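Labels, keys and the sedge drawer

Sep 11, 2024

I have spent most of the summer relabeling the dried plant collection at Moffat, and a few notes on naming are worth writing down before I forget them. The collection holds 2000 sheets. When I began, 235 of them carried a name that is no longer accepted, and a smaller set carried no species name at all, only the genus followed by "sp."

A species name has two parts. The genus comes first and takes a capital letter. The second word, the epithet, is all lower case, even when it comes from a person or a country. Both are set in italics in print and underlined when written by hand. The author of the name follows in plain type. If the species was later moved to a different genus, the first author goes in parentheses and the person who moved it comes after.
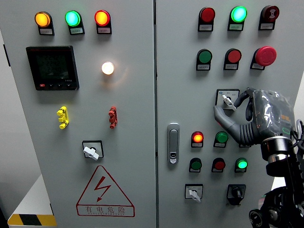 Those parentheses cause most of the trouble in the sedge drawer. Heather Rankin typed the older labels and left them out throughout, so a label gives no hint that the plant was ever placed elsewhere. To fix one I have to look up the original name, check the year, and see whether the epithet ending changed with the move. Endings must agree with the gender of the genus. An "alba" can become an "album" and get filed as a second species, and I found two folders split in just that way.

Old labels stay on the sheet. The new slip goes above the old one, with the name, the initials of the person making the change and the year. Removing the old label destroys the record of what the collector thought the plant was, and that opinion is sometimes better than the later one.
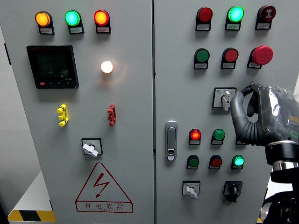 Does a changed name mean the earlier botanist was wrong? Often the plant was described correctly, and the change reflects a later decision about where one genus stops and the next begins.

The second job was the key. Hamish Farquharson wrote one for the grasses from the Rirnau meadows, and it works well down to the eighth step, where it asks for "ligule long or short." Long compared with what? I changed this to a measurement in millimeters and tested it on 30 sheets. Three came out in the wrong place, all of them young plants collected before the flower heads had opened. I added a line at the top saying that the key is for flowering material only.

Each step in a key should offer two choices that use the same feature. "Leaves hairy" against "flowers yellow" is no use, as a plant may have both. I rewrote four steps that had this fault. 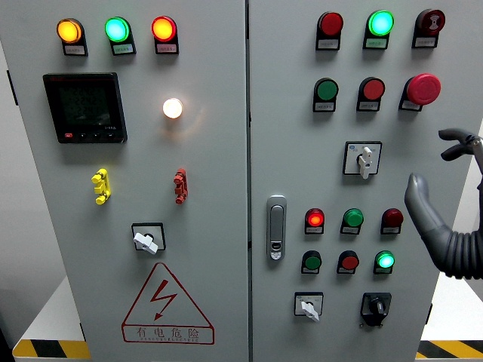
Sheets from the Brustach bog are next. There are 800, mostly mosses in paper packets, and I don't expect to finish before December. Mosses need a microscope for nearly every name, and the packets from the Woneck side have locality notes in pencil that has faded badly. I am copying those notes first and leaving the names until the localities are safe.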